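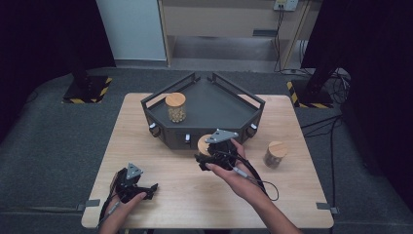

Two lidded glass jars, one upright in the tray and one on its side.

Obituary Notices: Changes to Submission and Length

Starting in January, death notices for the Vineck parish newsletter go to Seema Rana at the office and no longer to the funeral home. The deadline is 4 p.m. on the 13th of the month before publication. Notices received later run in the next issue.

Notices are printed free of charge up to 259 words. Longer text is returned to the family for cutting; the office does not edit for length. Full name, age, town of residence, and the place and time of the service are required. Names of survivors are optional and are printed in the order supplied. Maiden names go in parentheses. One photograph may be included, and prints are mailed back on request.

Memorial gift lines are limited to one fund or charity per notice. Account numbers are not printed.

The index of past notices now holds 2,000 entries. Gladys Bermúdez has finished checking the Peltach cemetery section against the burial register. Differences in spelling were left as first printed, with the register spelling added in brackets. The Garg section is still open, and 40 entries there have no date of death. Families with a prayer card or service program for anyone buried at Garg are asked to send a copy to Ebuka Usman.

Corrections to a printed notice should be made in writing by the person who submitted it. They appear on the last page, under the original name.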